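Nasteck Support
Ticket: Irnine countertop arm stops short when picking near shiny appliances
Product: Irnine arm kit, tripod stand, Modside 2
Opened by: Iqra Sandhu
Supplied through: Ridgeway
Priority: normal
Status: resolved, one item open

Iqra Sandhu, first message

We are reviewing the Irnine kit for kitchen use before we decide whether to keep it past January. Set-up went fine and the arm homes correctly every time. The fault is with picking from the counter. It goes towards the item, slows down, then stops short and Modside shows "path blocked". There is nothing in the way. If I press Resume it usually stops again in the same spot.

Things I have tried so far:

Power off at the wall, wait, power on.
Camera calibration with the card from the box. It passed with a score of 98.
Speed down from 100 per cent to the slow preset. It still stops, only later.
Checked the tripod clamps. All tight.
Swapped the USB cable for the spare.

It does not happen on our desk, only in the kitchen, and always on the side nearest the toaster. The log export is attached.

Nasteck Support, first reply

Thank you for the export. The joint readings are clean and we can't see any sign of a motor or cable fault, so please don't send the arm back to Ridgeway yet. The stops all come from the obstacle map. Modside believes there is something standing on the counter between the arm and the item.

Could you send us a view of the worktop with the items in their usual places, and tell us which obstacle setting is in use? It is under Workspace, Safety, Obstacle margin.

Iqra Sandhu

Margin is set to 200 mm. I didn't change that, it was like it when I installed. Worktop as it is now:

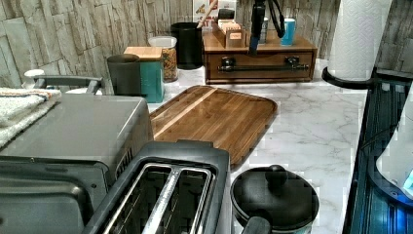 The obstacle margin is the first thing to change, and we will come to the number in a moment. It is added around everything the depth camera picks up, including reflections. The toaster has a shiny divider between its slots, and the cutting board comes close behind it, so a margin that wide will cover a good part of the board before the arm has moved at all. The dark glossy surface on the right can do the same thing from the other side. Between the two there is not much counter left that the planner will accept.

Please do these in order:

Set Obstacle margin to Narrow. The wide value is meant for open benches with people walking past. If anyone else will be working at the counter while the arm is live, leave it wide and go to the next step only.

Move the toaster and the toaster oven back to the wall, or at least out of the pick area.

Clear the saved map (Workspace, Map, Forget). A changed margin is not applied to a map that has already been saved. We know the screen doesn't say so.

Run a new scan with the kitchen lights as you normally have them. Keep hands out of the area until the bar is full.

Try a pick from the cutting board and tell us what Modside reports.

Iqra Sandhu, 14:20

Done, apart from a mistake on my side. I ran the scan before I cleared the map, so the first try was no different. Cleared it, scanned again, and the arm went all the way to the board and took a tea packet out. No "path blocked". Did it again with the lights off at the window end and that was fine too.

New problem though. It now picks the packets at the back of the tea box without trouble, but at the front it either takes more than one or closes on air. Same box, same position. I've left grip at the default.

Nasteck Support

Good, that confirms the map. We are keeping both faults on this ticket.

The front-row problem sounds like item separation. Modside looks for a gap between edges and needs some contrast to find it. Are the front packets darker than the others? Which way do they lean? Please also say which arrangement you are using now, as the scan in the new export doesn't match the earlier one.

Iqra Sandhu

Yes, darker, and they lean. Current arrangement:

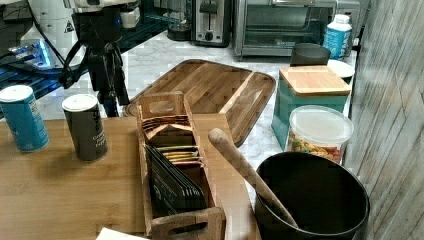
Tea organiser on the bamboo board, arm and stand at the back left.

The front ones are the black packets and they lean towards the near end of the box. They are packed quite thick. The tan and brown ones behind stand up straighter. I moved the appliances back along the wall as you asked. The bowl with the spoon is on the other side of the box. The spoon handle comes over towards the organiser, so tell me if that matters.

Nasteck Support

It does matter a little. A handle that reaches over a pick area gets read as part of the item under it. Turn the spoon so that the handle points away from the box, or move the bowl further along.

For the black packets:

In Modside open Items, Tea packet, and switch Edge mode from Auto to Dark.
Thin out the front stack so that the packets can be pushed upright.
Leave the grip setting alone. A stronger grip on a thick stack makes double picks worse.
Tick "Check after lift". The arm will pause and look, and put the packets back if it sees more than one. It is slower.

Iqra Sandhu, 16:45

Dark mode on, spoon turned, stack thinned. Front packets are coming out singly now. I had one double pick and the check caught it – the arm put them back and tried again. It missed on the second go as well but got there on the third.

The pause after each lift is longer than I would like. Can it be shortened? I couldn't find a setting. For the review I would also like it noted that the manual doesn't mention clearing the map.

Nasteck Support

There is no setting for the pause in Modside 2. We have passed it on as a request with your export attached. The manual comment has gone to the people who write it, and we have added the map step to the help page on obstacle margin.

Blocked path and front-row picks are marked as resolved. The pause request stays open under this number, and a reply to this message will reopen the rest if either fault comes back.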